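Chapter 5
Sharing a Home: The Work Behind the Week

Most of us learned how a household runs without ever being taught. We grew up in one, we watched (or took care not to watch) who stripped the beds, and by the time we left we had a fixed idea of how often a kitchen floor ought to be mopped. Then we moved in with somebody who had a different fixed idea, and the trouble began.

When Delyth Cadwaladr and Iolo Jarman first rented their apartment in Grolness, they kept a notebook of every chore either of them did, and by November it held 292 entries. Delyth had expected the cooking to fill most of the pages. Instead it was laundry – sorting it, carrying it, folding it, and above all remembering it – that came up again and again, often late on a Tuesday evening when both of them would much rather have been in bed.
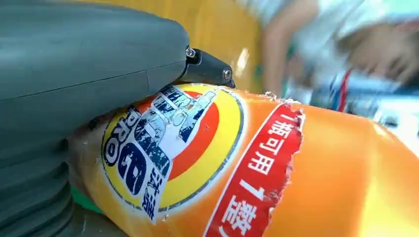
The remembering deserves a closer look, and we will come back to it more than once in this chapter. Washing a load of towels takes very little effort. Knowing that the towels are running low, that guests are coming, and that the detergent won't last the week is a different sort of work, and it is easily missed by the person who isn't doing it. Iolo was quite sure he did half the laundry, and if you only counted trips to the machine, he did!

We'll begin with the chores you can see, then move on to planning and noticing, and finally to the conversations that help people divide all of it fairly. Before you read on, take a sheet of paper and write down the last five jobs you did at home. Beside each one, put the name of the person who first noticed it needed doing. Keep the sheet handy for Section 5.2.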